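4. Packing Soft Goods for the Shelf

This section explains how to wrap soft goods (blankets, cushions, folded curtains) in plastic and how to store them on the Sustham open shelf. Please read the complete section before you cut any plastic. For assembly of the posts and the side panels, see section 3.

4.1 Before you start

You will need:
Plastic wrapping sheet, any color
Packing tape, 2 inches wide
Flat cardboard panels, one for each shelf level
Scissors and a soft pencil

The goods must be fully dry. If you washed them, leave them one more night in a warm room, even when they feel dry to the hand. Moisture that is closed inside the plastic will make a bad smell in some weeks, and the Drindden inner bags do not prevent this.

4.2 Wrapping the bundle

1. Lay the plastic sheet on a clean floor or table with the shiny side down.

2. Fold the goods to a width of no more than 162 cm. For a short shelf, fold once more.

3. Put the folded goods in the middle of the sheet. Press with both hands from the center to the ends, so that the air goes out.

4. Bring the long side of the sheet over the goods and roll them together. Keep the roll tight, but do not pull so hard that the plastic becomes white and thin.

5. Close the long seam with tape. Then fold in both ends and tape them also.

Note: Small wrinkles in the plastic are normal and do no harm. A hole is different. Cover each hole with tape on the outside before you store the bundle.

CAUTION: Keep plastic sheet and bags away from babies and small children. Danger of suffocation.

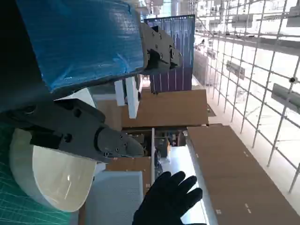

4.3 Preparing the shelf with cardboard

Cardboard protects the bundle from the edges of the shelf, and it also stops small items from rolling to the back. Use plain cardboard without staples.

1. Measure the inside width between the posts and mark it on the cardboard with the pencil.

2. Cut the panel 4 mm smaller than your measure, so it goes in without force.

3. Lay the panel flat. If it bends up in the middle, turn it over.

4. Put small items in the open part of the shelf first, heavy ones at the bottom. Bundles come after.

5. Place the bundle with the seam down. Lift it with two hands from below. Do not pull it by the taped ends.

CAUTION: Do not put more than 200 N of load on one cardboard panel (this is the weight of a full 20-liter water can). Goods heavier than this must stand directly on the shelf board.

4.4 Labels

Write the contents and the month of packing on a paper label, for example "winter curtains, December". Stick the label on the end of the bundle that looks to the front. The Mwakalinga label sheets from the accessory bag can be removed again without marks on most plastics, but test one corner first.

4.5 Checking

Open the bundles once in a year and let the goods have air for an afternoon. Change the cardboard when it is soft or has dark spots. Old tape may be left on the plastic if you use the sheet again. Replacement panels and labels can be ordered from Idport with the part list in section 7.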